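# Small Parts, Big Mess: Notes for Session 4

Home Organization for Real People, with Catherine Rennie
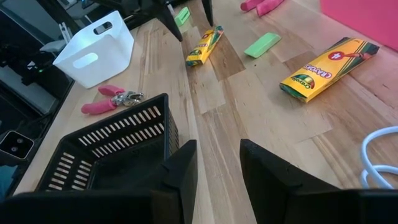

*Reading time: 4 minutes*

Okay, so last time we did closets, and I got a lot of emails about closets (thank you, I think!). Tonight is the small stuff. Batteries, keys to who knows what, the little hex wrench from the Serstead bookcase, rubber bands, a button. Bring your list from the homework, because we're going to mark it up.

## Sort first, shop later

I used to do this backwards. I'd drive to the store, come home with a stack of cute bins, and then try to make my junk fit them. My hall drawer had a Bivero tray in it for two years and all it ever held was the receipt for the tray.

So please don't buy anything this week. Dump one drawer out on a table, a big one if you have it, and push things into piles by **when you reach for them**. I know most books tell you to go by type. Try it my way once. The tape and the scissors and the gift tags all come out on the same night, so they can live together, even if one of them is technically "office."

Piles I end up with at my house:

- going out the door (keys, transit card, sunglasses)
- something broke
- wrapping and mailing
- belongs to another room
- no idea

The "no idea" pile goes in an envelope with the month on it. My last one says August. I opened it over the holidays and kept exactly one thing, a bike light bracket.

## Open or closed?

Somebody asked me this after class and I gave a lousy answer, so let me try again. Open baskets are great for anything you grab daily, and slotted sides let you see a bit of what's down there. The catch is that skinny things poke out through the slots. Pencils are the worst for this! If you love your slotted basket, lay a piece of cardboard in the bottom and move on with your life.

Lids are for things you touch maybe twice a year. Every lid is one more step, and at 10 at night I am not taking one more step. My Han box has a lovely lid and it has been sitting behind the box for months.

## Labels

Write them the way you talk. I had a label that said "Adhesives" and my own family couldn't find the glue. Now it says GLUE. Masking tape and a marker are fine. I do own a Ferari label maker and I like it a lot, but I use it mostly on the fuse panel.

## For next time

1. One drawer, start to finish. Small drawer! The kitchen one doesn't count as small.
2. Write down your piles and what you called them.
3. Measure the inside of the drawer, including the height. People forget the height and then it won't close.

We're in room 704 again. If the elevator's out, the stairs by the mailboxes go all the way up, so leave yourself a few extra minutes.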